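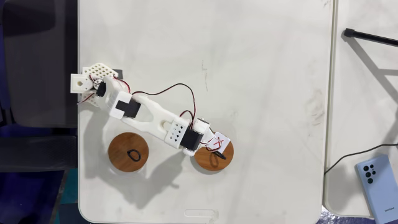

Report 9, page 1

Pistalska Workroom: Tables and Small Fittings
Progress report to the Lauritsen Fund, period ending March

Where we are

The grant covers three pieces of work: the care and repair of the white tabletops in the Pistalska workroom, a stock of round wooden coasters to go on them, and a simple way of handling the small items that get left behind. The first is behind schedule. The second is nearly finished. The third started this period and is still being adjusted.

The workroom has been open through the whole period except for one week in February, when the heating was being serviced. Bookings were normal the rest of the time and the tables have been in daily use, so what we report on wear is wear under ordinary conditions.

Tabletops

We have 21 white tops under the grant, all from the Floltik line. They are strong enough for what we do and we have had no complaints about the height or the size. The surface is the problem. It picks up faint gray smudges and scuffs, mostly toward the middle and along the right side, and on some tops there are thin dark streaks as well. The smudges are light and easy to miss from standing height. Seen from straight above, in good light, they show up clearly against the white.

In our last report we said we would clean every top with the same product and compare. We have done this for 9 of them. The general smudging came down on most. The dark streaks did not change much, and we have stopped scrubbing at them, as we were starting to dull the finish. We now wipe down with warm water and a little dish soap at the end of each day and leave the streaks alone.

We also looked at replacing the worst tops. A new one costs $230 with delivery. We do not think that is good value for marks that have no effect on use, and we are not asking for the money. If a top chips or starts to lift at a corner we will come back to you on that one alone.

The tops have a small rounded recessed handle cutout in the edge. Users like this and so do we. It makes a top easier to pull out and turn, and we have asked that the cutout face the room when tables are put back. Where two tables are set side by side we leave a narrow gap between them. When they were pushed tight together the edges rubbed, and pens ended up wedged in the join.

Coasters

The coasters are plain round wooden discs from Cosik, in a warm brown with the grain showing. We ordered 520 to cover the workroom, the two side rooms and a reserve. The last box came in January. Color varies from disc to disc, from honey to a more orange brown. We asked the supplier and were told to expect this. We have not tried to match them.

They were bought for cups, and they do that job. People have also taken to using them as small trays for whatever they have in their hands, such as paper clips, erasers, rings and hair ties. A small dark thing on a brown disc on a white table is much easier to find again than the same thing pushed to the back of a shelf. We had not planned for this, but it led to the change described next.

A few practical points from the first months:

The discs should be stored flat. The ones we stood on edge in a crate rolled out when it was moved.

They do not go in the dishwasher. A sign is up in the kitchen – a larger one than the first.

Soaked coasters go on the rack to dry before they are stacked again.

Small items left on tables

Until this winter, anything small found at closing time went into a drawer by the door. The drawer filled up, and hardly anyone looked in it. We now put each item on its own coaster and leave it out on the table until the following day. If we want it looked at before it is moved, we add a small square of white paper with a red X drawn on it by hand. An item with no label can be cleared the next evening.

Black hair ties are the most common find by a wide margin. They are also the hardest to deal with, being nearly all alike. Two people will often have reason to think the same one is theirs. We have decided not to spend time on this, and unclaimed ties go into a jar by the sink for anyone who needs one.

The labels need more work. They are loose squares, so they tilt and slide when a table is bumped, and the item sometimes ends up lying over part of the paper. We tried a dab of glue, which left a mark on the wood. The next version will be a slightly heavier card, cut smaller, with the X in the center where it is easier to see.

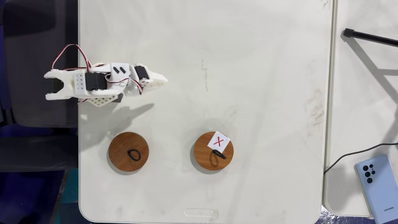
Spending

Coasters and delivery are paid in full. Cleaning supplies came in under the budget line, and we would like to move what is left to the heavier card and a second drying rack. Please let us know if this needs a formal request or if a note in this report is enough.

No money has been spent on replacement tops.

Next period

Finish cleaning the remaining tops and write up the result for all of them in one table.

Switch to the card labels in April and use them in the main workroom only, to start with. The side rooms will follow if the staff there want them.

Check the reserve coasters for warping. They are kept in the back cupboard, against an outside wall, and we would like to know how they have come through the winter.

Ask the Floltik supplier if there is a surface coating that can be put on at our end without sending the tops away. We asked once in the fall and got a brochure. We will ask again by phone.

The next report will follow in June, on the same form.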